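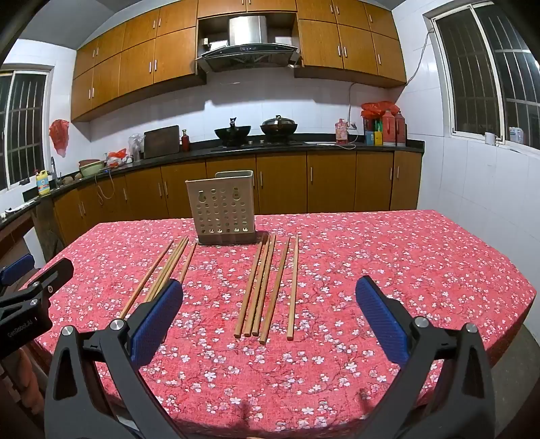 Slide 1. Chopsticks and holder on the kitchen table.

Leave the slide up while people sit down. Start on time.

The talk covers storage of wooden chopsticks in home kitchens: how they are sorted, how they stand in a holder, and how the holder drains. Talk runs to slide 9. Questions at the end, except on terms.

Terms first. "Thick end" is the end held in the hand. "Narrow end" is the end that touches food. "Base" means the closed lower part of a holder. "Panel" means the perforated part above it. Use these words throughout and do not switch to "tip" or "handle", which caused confusion at the Orneo session.

Point to the holder on slide 1. Plastic, beige-gray, round holes in rows on the front panel, larger openings near the top, darker solid base. Holes pass air and let water out through the panel. A solid base keeps whatever reaches it until someone empties it. Come back to this on slide 6.

Point to the chopsticks. Narrow ends all face the far side of the table. Orientation is step one of the sort. One of them is slightly darker than its neighbors. Ask the room whether they would pair it with a lighter one. Take a show of hands, do not discuss yet.

Slide 2. Sorting order.
Orient, then match length, then match color, then check for warp. Length goes before color. A pair with mismatched color works at the table. A pair with mismatched length does not. Our limit is 3 mm difference between the two sticks of a pair. Anything over that goes in the cooking jar.

Warp check: roll the stick on a flat surface with one finger. Square-section thick ends will not roll, so let the thick end hang past the table edge and roll the narrow part only. Demonstrate with the sticks from the bag. A tablecloth is fine for laying out but too soft for this check. Use the counter.

Slide 3. Survey results.
133 households answered the Wetis questionnaire in November. Most store thick end down, narrow end up. Reasons given were mostly habit. Do not read the table aloud. Mention that households with small children were more likely to use a drawer.

Slide 4. Which end up.
Narrow end up: the eating end dries in open air, but hands pass over it when a stick is taken. Narrow end down: cleaner to grab, slower to dry, and the thin ends can catch in the holes of a perforated panel. Our recommendation is narrow end up for a holder by the sink, and a drawer once the sticks are dry.

Slide 5. Loading.
Overfilling is the common fault. Sticks packed side by side stay damp along the line of contact. The Reltar guide says to fill to half the opening. We agree. Spoons and spatulas go in a separate section.

Slide 6. Drainage test.
Pour 300 ml of water through the holder, wait 2 minutes, lift it out, measure what is left. Results are on the chart by holder type. The one from slide 1 is not on the chart. Say so if asked. Wipe the base dry between runs or the second figure is no good.

Slide 7. Cleaning.
Empty the base daily. Brush the holes weekly from the inside out. A bottle brush is too wide for most panels; use a straw brush. Pass the sample around, left side of the room first.

Slide 8. When to discard.
Split narrow end, dark spots that stay after washing, rough grain. Discard the one stick and keep its partner as a spare. Return to the show of hands here: a darker stick is still usable if the length matches and the surface is smooth.

Slide 9. Sources and contact.
Wetis questionnaire, Reltar guide, Stetsiuk handout on wood care (copies by the door). If time is short, skip slide 7 and point to the handout.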